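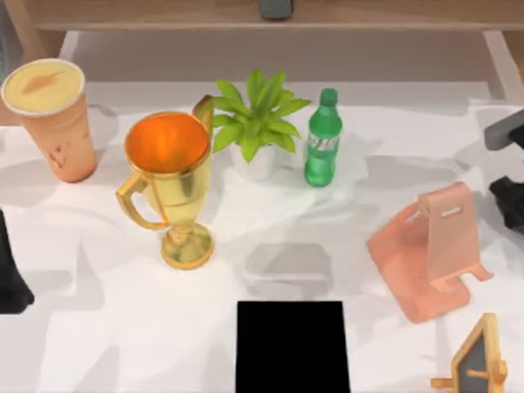
LAVURA, April 3, 2021

The island of Lavura will have its morning boat back in September, after a long stretch in which anyone wanting to visit had to make do with the late sailing and arrive just as the bakery was closing its shutters. The ferry company Drenora confirmed the news this week, and if you have ever spent a holiday on this lovely green little island (or have been meaning to for years, as so many people tell us they have) it is worth getting out the calendar.

The crossing from the mainland port of Zenudard takes 67 minutes when the sea is behaving itself. The new boat will leave early enough for day visitors to walk up to the old village, have a proper lunch and still get down to the harbor for the evening return without running the last stretch of the hill path with their shoes in their hands. It will carry foot passengers and bicycles, but cars will still have to go on the afternoon ferry, as the old stone quay at Lavura is narrow and there is very little room to turn.

"We have been asking for this for a long time, and I cried a little when they called, I don't mind saying so," said Macarena Mansilla, who runs a guesthouse of 8 rooms above the harbor with her cousin Delia Farías. "People used to write to us in the spring wanting to come just for the day, and I had to tell them it couldn't be done. Now I can tell them to bring a hat and come and see us."

Travelers who haven't been to Lavura should know that it is small and steep and wonderfully quiet, with most of the houses gathered in two places: the harbor, where the boats come in, and the upper village, where the streets are stepped and the fig trees lean over the garden walls. The beaches on the north side are pebbly and the water there is very clear. On the south side you will find coarse gray sand and, in the late afternoon, a breeze that the windsurfers love and the sunbathers mostly don't.

The other good news is for walkers. The coastal path between the harbor and the lighthouse at Insaurralde is open again from end to end, after repairs to the section that slid toward the sea two winters ago. It has new steps cut into the slope and a handrail along the part that used to make visitors go rather pale. Diarmuid Mulligan, who came to the island on a walking vacation and ended up staying to lead tours, has already taken his first group along it and reports that the wild thyme is out and the views are as fine as ever. He suggests starting from the lighthouse end if you can get a lift out there, so that the sun is at your back and the harbor cafes are waiting when you finish.
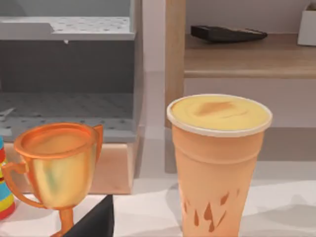
Fares and booking

Single tickets on the morning boat will cost 15 euros for adults, and children under 3 travel free. Bicycles go at no extra charge, though space on deck is limited and it is wise to reserve. Tickets can be bought at the Drenora office on the quay in Zenudard or from the kiosk at Lavura harbor, where Octavio Henríquez will also sell you a very good folding map of the island and, if the line behind you isn't too long, mark his favorite swimming spots on it in pencil.

The afternoon ferry keeps its present times through the summer. In rough weather both boats may be moved or canceled, so do check the board at the port before you set out.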